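Dropping the bad demos, and what it did to the numbers

I've been putting off writing this up because the result is small and I kept hoping to have a bigger one. It is March now and I don't have a bigger one, so here is the small one.

The question was simple. We collect demonstrations with hand-held grippers, two at a time, one in each hand, and train a policy on them. Some of the demonstrations are worse than others. The person hesitates, or goes for an object, misses, and goes for it again. If you throw the worse ones out before training, does the policy get better, or do you just have less data?

The usual advice I got was to keep everything. Wálter Mamani, who had run a similar comparison on an older setup, told me to throw out far more than I felt comfortable with. I wanted to see for myself, so I set up three datasets from the same pool of demos and trained the same model on each, with the same settings and the same number of training steps.

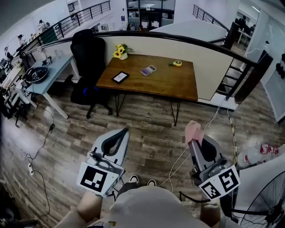
Scoring was the part I spent the most time on. I started with a rating from one to five, done by hand while watching the recordings, and gave it up after a few evenings because my ratings at the start of a session didn't match my ratings at the end. What I use now is a script that goes through the gripper path and adds up two things: time spent nearly still while the fingers are open, and the number of times the fingers close and open again without the gripper having moved anywhere. The path has to be decent for that to mean anything. Each gripper carries a square black-and-white marker, and I use those as a cross-check on the left-to-right distance between the two grippers, which otherwise drifts. The tabletop layouts are deliberately dull, things like a calculator, a tape measure, a tablet and a pot of sunflowers with plenty of space between them, so a long pause is more likely to be the person than the clutter.

The script is called Brudov, after nothing in particular. The training code is Titano, which I inherited and have mostly left alone.

The three sets were the full pool, the pool with the worst 12 percent removed, and the pool with the worst 28 percent removed. For each one I trained four policies with different random seeds and ran every policy 48 times on the same task: pick up a named object and put it down on a mark elsewhere on the table. Start positions were fixed in advance and shared between all of them.

The full pool was the worst of the three. Removing 12 percent helped, and it helped on every seed, which I had not expected. Removing 28 percent gave about the same success as removing 12, with more spread between seeds. I'm not going to put a table here because I want to rerun one of the seeds first. Its log has a gap in it and I can't tell whether the model was restarted from the right checkpoint.

The kind of failure changed more than the success rate did. Policies trained on the full pool would often stop above the object with the fingers open and stay there until the time limit. That looks a lot like the pauses in the bad demos, and in the filtered sets it was almost gone. What was left was mostly plain misses, the gripper closing a little too far to one side.
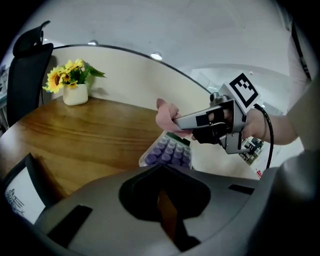 I also tried the same thing on soft objects and it did not carry over. With cloth, the repeated closing that my script counts as a mistake is often the right thing to do. You pinch, you get too little, you let go and take a bigger pinch. Filtering those out removes the examples of recovering from a poor grasp, and the policy trained without them would lift with whatever corner it had. So the score is only good for rigid things, at least as written. I have a version that ignores the second term for cloth and keeps the pause term. It seems better, but I've only trained it once.

A few things I would do differently. I'd hold out the test layouts before collecting anything, because a couple of mine ended up too close to layouts in the training pool. I'd record which person did each demo. I didn't, and now I can't say if the filter is removing bad demos or just removing one slow person. Looking at the paths I suspect there is some of that going on – there's a style of approach, high and then straight down, that shows up a lot in the removed set and hardly at all in the rest.

Sadmont, the older dataset I mentioned in the last post, does have that information, so the next step is to run the same filter there and check how the removed demos split by person. The file format is different and Brudov won't read it yet. I have the converter half done. Ayala, the small labeling tool, needs the same change, and I'll post both when they work on more than my own machine.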